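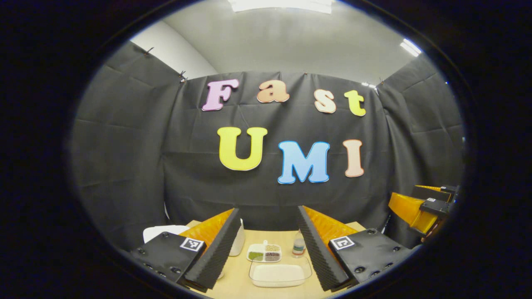
Anyone who has walked past the old Neagu shop lately and wondered what's going on in the back half, I can tell you now, because I finally got a look. Pudel, the little outfit that has been letting out work corners by the month since October, has put up its first curtained booth, and I spent a good part of an afternoon nosing around it. I went in expecting drywall or at least those gray office dividers. What they've done is hang black fabric on three sides, clipped along the top, with a light wooden tabletop inside. The cloth still has its fold lines in it, which made me feel much better about the state of my own drapes. And then right on the back curtain you get big rounded letters saying "Fast" and, underneath, "UMI," in pink and peach and yellow with a sky-blue M. I love them! They cheer the whole corner up.

The idea is simple enough. The building is one long room, and people who rent a table kept asking for somewhere they could get on with things without the whole place looking over their shoulder. Walls would have meant permits and a good deal of money, so curtains it was. The fabric came from Purska (the upholstery place out past the rail bridge, the one with the terrible parking), and I'm told it took 3 tries to get the lengths right. The first batch dragged on the floor and everybody kept stepping on it.

I asked if it gets stuffy in there and was told no, the air comes over the top. I also asked about noise, and got a bit of a shrug. Fabric soaks up a little of it, but if your neighbor is running a sewing machine you are going to hear a sewing machine. Headphones are allowed and I'd bring some.

There are plans for more. Pudel wants up to 5 of these booths by spring, if the wiring along the far wall can be sorted out, and Hedilport, who own the building, have agreed in principle but haven't signed anything yet. I rang their office twice and got the recording both times, so I'll add a note when I hear back. The sticking point seems to be who pays for extra outlets. My guess is they'll split it and grumble.

For now you can book a table for 2 or 4 hours at a stretch, mornings or afternoons, at the front counter. Evenings are on hold until the side door gets a new lock. Bring your own extension cord, and please don't move the clips, they were very firm with me about the clips. Coffee is still free before ten. The bike rack has moved around to the alley side, next to the blue bins.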